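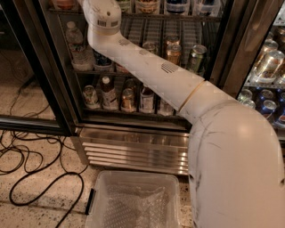
Readers keep writing in to ask how a drink labelled "light" can hold more sugar than a biscuit, and one in Grosthorpe wants to know if she's reading the label wrong. She probably isn't. Try it this way.

How to read a drinks label

1. Find the small table on the back. Ignore the front, where the fruit lives.

2. Look for "of which sugars". It sits under carbohydrate, looking innocent.

3. Check whether the figure is per 100ml or per serving. My bottle of Buvero peach tea gives both, and considers itself two servings. I have never met the other person.

4. Multiply up to what you'll really drink, then divide the grams by four for teaspoons.

5. Do a week's worth. Mine came to 602 calories, all swallowed while standing up.

If you take tablets for diabetes, ask your pharmacist before changing much. Otherwise, start with the bottle you buy most often.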